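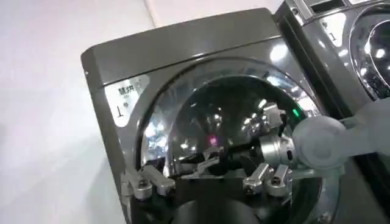

Laundry room check, Lerkthorpe House, October 15, 2019. What a pleasure to walk round a room this well looked after! Lai-ching Su and I did the whole list in 20 minutes. The labels are a lovely touch too: the dark grey machine has its 1 up beside the round glass door, so any fault can be reported by number.

Lint filters: OK. Cleared daily, and it shows.
Inlet hoses: OK. No bulges, no drips at the taps.
Sockets and plugs: OK. Tested in February, stickers all in date.
Floor drain: needs work. Slow to empty, please rod it within 6 days.
Extractor fan: OK, and so much quieter with the new Wekier motor!
Fire door: needs work. Closer is weak, it stops 3 cm short of the frame.
Extinguisher: OK. Pin and seal in place.
Detergent store: OK. Locked, data sheets on the wall.

Drain and door to be checked again by me.
Wai-kit Tu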